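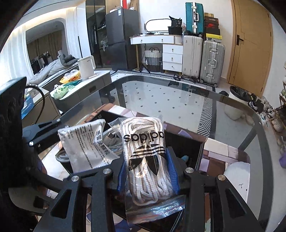

What is the Bugti set for?
It is for testing whether a policy trained only on hand-held gripper recordings can pick thin, soft packaged goods out of a cluttered container and put them down somewhere else.

Bugti: soft package picking from hand-held demonstrations
Data card, second release, December 2019
Maintainer: Lutfa Nanayakkara, Dristgate

Summary

Bugti holds 1,960 demonstrations of one person moving a small item with a hand-held gripper. The recordings were made in people's homes, with the furniture and belongings left where they were. Items include laces in zip bags, cables, paper packets, small boxes and folded cloth. Each demonstration covers one pick and one place.

We started from almost 3,000 recordings. The rest were dropped for the reasons given under Filtering.

What is in a demonstration

Each folder contains:
video from the camera on the gripper
gripper pose, in the coordinates of the first usable image
jaw opening, scaled from closed to fully open
a short text label, such as "take the bag out of the box"
a home code and an item code

The pose is worked out from the video after recording. There is no outside tracking. Jaw opening is read from the position of the finger pads in the image, so it is less reliable when a large item hides one of them. Those stretches are flagged in the jaw file and the value is carried over from the last good reading.

Filtering

A recording was removed if the pose track broke and could not be joined again, if the item was dropped and picked up by hand, or if a face was visible. Glass tabletops and mirrors gave us the most trouble with tracking. Reflections move in a different way from the surfaces around them and the tracker sometimes locks on to them. We kept recordings with reflections when the track passed the loop check in tools/check_loop.py.

Failed grasps followed by a second attempt were kept and are marked retry.

Splits

Train and test are divided by home, so no room appears in both. There is also a small held-out list of items that never appear in training. In the first release the split was made by recording, which let the same table turn up on both sides. Results from that release should not be compared with results from this one.

Baseline

The baseline is a plain behaviour cloning model. It takes the two latest images and the jaw opening, and predicts a short run of relative gripper motions. We trained it with 3 random seeds and ran it on a fixed arm fitted with the same fingers, at the Gritwood lab.

It does well on stiff packets and small boxes. Clear bags are harder. The usual failure is closing on the loose edge of the bag, so that the contents swing and catch on the side of the container on the way out. Cropping the image tightly around the fingers made this worse. Adding the retry recordings to training helped with bags and made little difference elsewhere.

Known limits

All the demonstrators were right-handed. Most rooms were recorded with the lights on, and there is very little dim footage. Labels were written by 4 people who did not agree on words: "pouch", "bag" and "packet" are used loosely and should not be treated as separate classes. Item weight was not recorded.

Use

Free for research. Please do not try to work out who lives in any of the homes. If a household asks for its recordings to be withdrawn we will publish a list of home codes, and users should delete the matching folders.

Changes

Fixed a jaw scaling error in the February recordings.
Renamed the Bromell subset to home_b. The contents are the same.
Removed duplicate labels.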